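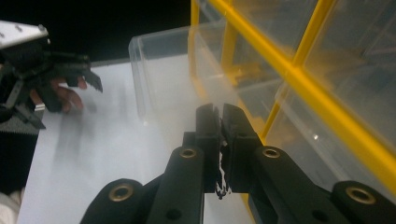 Hand-held grippers at the sorting table, clear bin and drawer organizer behind.

I spent Wednesday afternoon at the Karholm open day, mainly for the manipulation bench. The printed program listed it as "Small parts, Planda room". It ran from 1:30 until they wanted the room back.

The bench uses two hand-held grippers, one per hand. An operator does the task with them and the motion is logged for later training of an arm. Primo Palumbo ran the session and kept the talking to a minimum. Loredana Guerra looked after the logging laptop and answered most of the questions, including several of mine that were probably too long.

Notes on the hardware. The fingers are black and segmented, and they taper to narrow jaw tips that close against each other. The brass-coloured rings at the fastening points are, I was told, threaded inserts, added after the first set of fingers stripped their holes. I asked about backlash at the joints. Loredana said it is measurable but repeatable, and they correct for it in software. I would have liked to see the plot.

The task was sorting small scrap at a white table, with a transparent bin and a yellow-framed organizer with clear drawers. Small crumpled pieces are harder than they look. There is no flat face to square the jaws against, and a ragged edge can fold when you squeeze it. Primo's advice was to approach slowly, close until the piece stops shifting, then lift straight up before moving sideways. Most people at the bench went sideways first.

Visitors got 2 tries each. On my first I closed too early and pushed the piece along the table. The second was a clean pick and a poor release, with the scrap hanging off one jaw tip until I tapped it on the rim of the bin. Both were logged. Failed attempts are kept and labelled as failures, and Loredana was firm on that point.

The running total on the laptop stood at 742 episodes when I left. Their target for a usable first policy on a single object class is 100 clean ones, which seemed low to me. She said the number holds only if the table, lighting and bin stay put, and that moving the bin means collecting again. I have seen the same thing at work with a fixed camera and a conveyor, so no argument there.

Clear plastic is an awkward choice for anything relying on vision. Reflections off the rim and drawer fronts shift with the viewing angle. Primo said the bin was picked for that reason and that an opaque one had been too easy.

I also looked in on the Viden stand (palletizing, well attended, loud) and the Gökçe talk on cable routing, where I caught only the questions. Slides are supposed to go up before the end of August. If the backlash figures are in there I will add them to this post.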